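Paper Folding Table Returns to the Kinsella Room

The paper folding table is open again in the Kinsella Room, every weekday afternoon and all day Saturday. It closed over the holidays while the floor was redone, and several readers have asked when it would be back. The tables are in their old spot along the white wall, with one set against the wall for supplies and the other kept clear for folding.

We have changed the paper. The old stock was too heavy for anything past the first few creases, and people were going through two or three sheets to get one decent box. The new paper comes from Nimside in packs of 100, in lavender, gray and a dark green. It is thinner and holds a crease well. Lavender is going fastest – if you want a set in one color, come early in the week.

For beginners, the first fold is the one to take slowly. Turn the sheet so that a corner points toward you, hold it down at the side, and bring the corners together before you press anything flat. Run a fingernail along the crease from the middle outward. If the points don't meet, open it up and start over on the same sheet. A wrong crease in the first fold shows up in every fold after it.

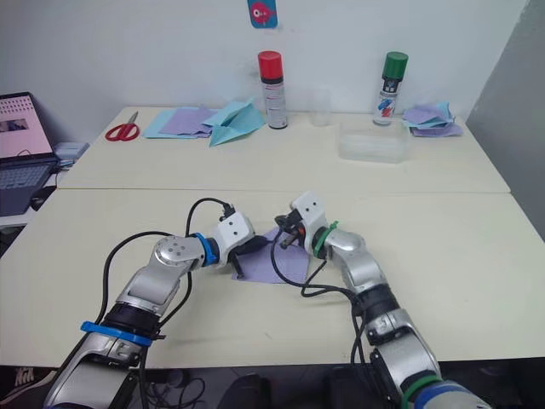

What to Bring

Nothing, unless you want to use your own paper. Scissors are on the back table and should stay there when you leave. Please don't take them to the other rooms – we lost three pairs last year.

Folding is free for Nakasar members. Everyone else pays 50 cents a sheet, in the jar by the door. Cutting mats can be borrowed from the front desk.

The Wall Hanging

We are still folding for the long hanging that goes up in the main hall in August. The count stood at 339 pieces at the end of last week, and we need more than twice that. Any color is fine, but please use the square box pattern from the Flamomis booklet so the pieces fit together. Finished pieces go in the cabinet in the hallway, second shelf. Don't stack anything on top of them, as they flatten easily.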